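Sorting cell back in service at Stalluletti after gripper rebuild

The robot sorting cell at Stalluletti's returns depot is running full shifts again this month, after a rebuild of its gripper and a change to the way the machine is checked each morning.

The cell was taken out of use in March when operators reported that the two fingers were no longer closing square. Craig Laing, who leads maintenance at the site, found wear in the left-hand slide and a mounting bolt that had worked loose behind the fingertip pad. The right finger was sound, but both were replaced so that they would wear at the same rate.

Parts came from Drirkel, which also supplied a new set of pads. The work took 3 days, most of it spent on alignment. The old fingers had been shimmed several times over the years and the drawings no longer matched what was on the arm.

"We stripped it back to the flange and measured everything again," said Laing. "The slide itself was a two-hour job. Getting the centre line right took the rest."

The cell had completed 139 shifts since its last full service. Stalluletti has now shortened the interval and put the gripper on its own card, separate from the arm. Grease, bolt torque and pad thickness are to be recorded every 12 shifts, and the pads changed once they are below the mark on the gauge.

Busisiwe Matlala, the controls engineer on the project, used the stoppage to redo the gripper's model in the simulator. The version in use still had the old finger length, and grasps that passed on screen had been landing slightly off on the real machine – a fault that had been put down to the camera until the fingers were measured.

New settings are now tried in simulation before they are loaded to the cell. Macarena Lozano of Sovby, the firm that maintains the software, said the depot had asked for a short routine that could be run by the early shift without an engineer present. It takes about 16 minutes and ends with a pass or fail for each finger.

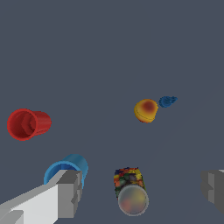 Finger clearance is the first thing Matlala looks at after any change to the model. She has been working on the approach to objects lying down, where the gap between the fingers and the angle of the wrist both matter. A can with a multicoloured side goes between the fingers, while the red and blue cups on their sides are a harder test of where the pads should meet the wall. The settings for cups will be reviewed at the next service.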